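Support > Makris Hand Tool > Set-Up Guide > Section 6

Overview Charging Pairing Recording Upload Parts

6. Recording a two-handed task

Read Section 5 first if the two tools have not been paired. This section covers tasks on soft goods: clothes, towels, bedding and cushions. Hard objects are in Section 7.

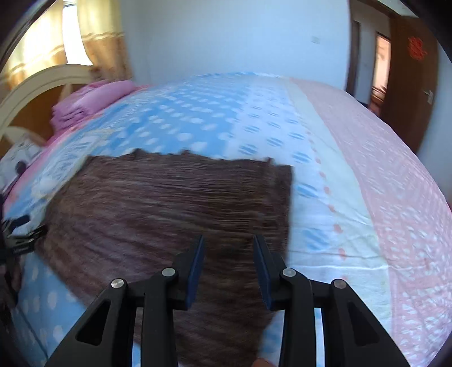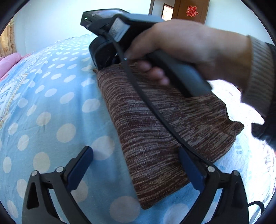 A soft-goods recording teaches the robot where to take hold of fabric and how far to move it before letting go. The robot copies the path of both tools, so the two have to work as a pair from the first grip to the last. Use a surface wide enough to lay the item out. A bed is fine, and a dotted or striped sheet is better than a plain one for tracking. Grip with the blue pads only. The black linkage behind them is smooth and will let knitwear slide.

6.1 Before you start

1. Clear loose items from the area you will work in. Pillows and blankets may stay at the head of the bed if the tools will not reach them.

2. Open the curtains or switch on the room light, then leave the light alone until the session is over.

3. Wipe both pairs of pads with a dry cloth. Lint shortens their life.

4. Open and close each tool five times. The jaws should meet evenly. If one side lags, see 9.2, Joint pins.

5. Start Kosilico on the laptop and choose New Task > Two Hands > Soft Goods.

Note: Kosilico keeps the last task name you typed. Change it before you record or the new takes will be filed with the old ones.

6.2 Recording a take

1. Lay the item on the surface in its starting position.

2. Hold both tools above it with the jaws open. Wait for the short tone.

3. Bring one tool to a corner or edge and close the jaws. Pause for a moment with the fabric held.

4. Bring in the second tool and take hold at the point where the task calls for it.

5. Carry out the task at half your normal speed. Do not stop in midair to think. If you lose your place, end the take and begin again.

6. Set the item down, open both sets of jaws and lift the tools clear.

7. Say "done" or press the space bar.

Record 15 good takes of each task. Move the item a little between takes and turn it a different way each time. The robot needs to see more than one starting position.

CAUTION: Keep fingers out from between the jaws. The joints can pinch.

CAUTION: If a cable is connected, route it so it cannot loop around the handle or get caught under the item. Do not pull on it to free it. Put the tool down first.

6.3 Checking a take

Open the take in Kosilico and play it through once at full speed. Delete it if any of these apply:

- a tool left the tracked area (red bar on the timeline)
- the fabric slipped out of a jaw and was picked up again
- a free hand touched the item
- the two tools bumped each other

A take with a crooked result can be kept if the grips were clean. Mark it "untidy" - the trainer uses these at a lower weight.

6.4 Messages

354 Tools out of step. The clocks have drifted apart. Turn both tools off, wait for the lights to go out, and pair them again.

615 View blocked. Fabric is covering the lens, or the tools are being held too low. Lift them and start a new take. The blocked take is not saved.

If either message comes back after a restart, send the session log to Stevwood support from the Help menu.

6.5 Sending takes to the robot

1. Connect the laptop to the same network as the Rotgate arms.

2. Select the task and press Train. The laptop must stay plugged in.

3. When training ends, run the task once with the arms at low speed and a hand on the stop button.

Note: Takes made with old pads and new pads can be mixed in one task. Takes made with different jaw sizes cannot.

Comments (3)

rk_bench
Step 5 in 6.2 should be in bold. I was working at normal speed and had to throw out a whole Saturday of towels.

Dunlin
Does 615 show up for anyone with thick sweaters? I get it every time I fold the sleeves in, even with the tools held high.

rk_bench
@Dunlin yes, with the bulky ones. Coming in from the side instead of straight down fixed most of it for me.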